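Recording shelf demos with hand-held grippers

I've now spent more hours than I'd like to admit sitting at a table with a gripper in each hand, putting things on shelves and taking them off again. If you're about to start collecting your own demos, this is how I do it (and a few things I got badly wrong the first time around).

What you need

A pair of hand-held grippers with marker plates, a small shelf, a table, a chair you can stand for a few hours, and a handful of objects. I use the Fletari recorder to log everything, but the steps are much the same in any other software.

Step 1: Fix the table

Put the table where it's going to live and leave it there. I mark mine at the edges so I can tell if it's been bumped. On the Jutley set I skipped this, the table crept a bit every day, and I ended up binning 200 episodes. Ouch!

Step 2: Pick your objects

Start with two or three that behave differently. A bottle and a can are a lovely pair, because one is easy to grab by the neck and the other really isn't. Swap in something new once you've got the hang of it, and write down which objects went with which batch.

Step 3: Get the reach right

Shelves are fiddly. You're working in a gap, and your instinct is to tip your wrist to see what you're doing. Try not to! Keep the plate on top facing up so the tracking holds, go in level, and slow right down for the last little bit before you close the fingers.
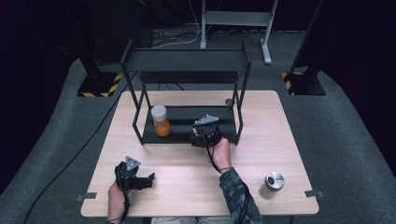
Your other hand matters too. I park mine low over the table and keep it still until it has a job to do, otherwise the model picks up every twitch and scratch as if it meant something. If the cables are tugging at your wrists, stop and sort them out between episodes, never halfway through one.

Step 4: Keep episodes short

One grab, one move, one release, back to the start position. Vary where the object begins each time, even if it's only by a hand's width. It feels silly but it makes a huge difference at training time.

Step 5: Label as you go

After every five episodes I stop and mark the bad ones. Dropped it? Keep it, but tag it as a fail. Lost tracking? Delete it. For the Plondiston shelf task I recorded 454 episodes and kept 390, and I was pretty happy with that.

Step 6: Play a few back

Before you pack up, open a few at random and watch the gripper paths. If one jumps sideways for no reason, check the plate is screwed down tight and record that batch again.

Next I'll go through getting the files into Kuroda for training, including the folder naming that had me stuck for most of October.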